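FOR IMMEDIATE RELEASE

Betudell Opens the Fall Season at the Melside Playhouse

MELSIDE — The Melside Playhouse will open its fall season in September with Betudell, a new musical by composer and book writer Lợi Tô. The show runs for three weeks on the main stage before moving to the Lalside Arts Center for a shorter run.

Betudell is set in a river town during the last summer of its ferry. Two sisters inherit the boat and disagree over whether to sell it. The score has 16 songs and is played by a seven-piece band seated on stage.
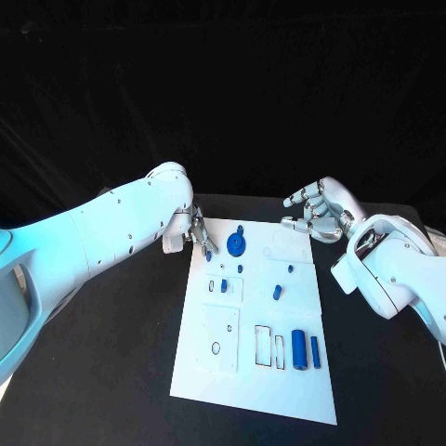

Blue peg at the corner of a white board, black curtain behind.

The production is presented by Cisternas, the touring company that brought two earlier shows by Tô to Melside. Casting is complete and rehearsals are under way. The cast of 12 includes four performers from the Playhouse's summer training program.

"I wrote the first songs for two voices and a piano," said Tô. "The band came later, and so did the ferry. I kept the story small because the room in Melside is small."

The main stage seats 200. Evening performances begin at 7:30 p.m. and matinees at 2 p.m. The running time is around 118 minutes, plus one intermission. The show is recommended for ages ten and up and includes haze and brief loud sound effects.

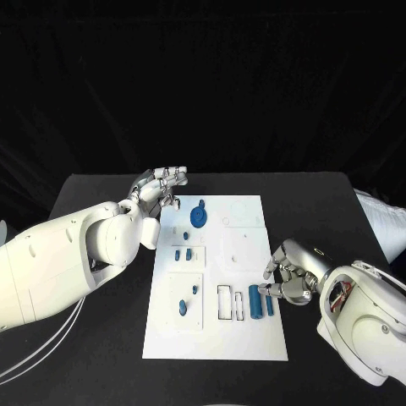 Season News, Vol. 40, No. 3

Tickets go on sale to Playhouse members first, then to the public one week later. Prices are the same for all performances. Groups of ten or more can book through the box office at a reduced rate — school groups should call before ordering, as matinee seating is limited.

The Lalside Arts Center holds 500, and the set will be widened for that stage. Tickets for the Lalside run are sold separately by the center.

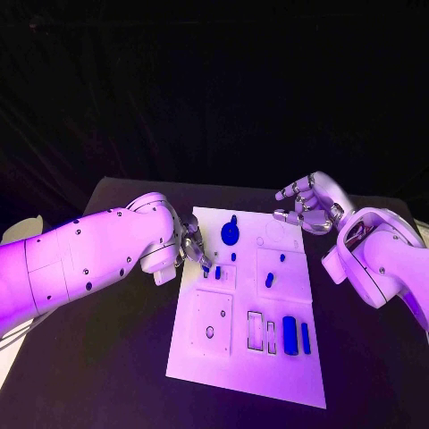

Can tickets for the Melside run be exchanged for another performance?
Exchanges are free up to 24 hours before curtain, as long as seats are available. Call or visit the box office with your order number.

Press tickets and interviews with Lợi Tô may be requested through the Playhouse press office.

###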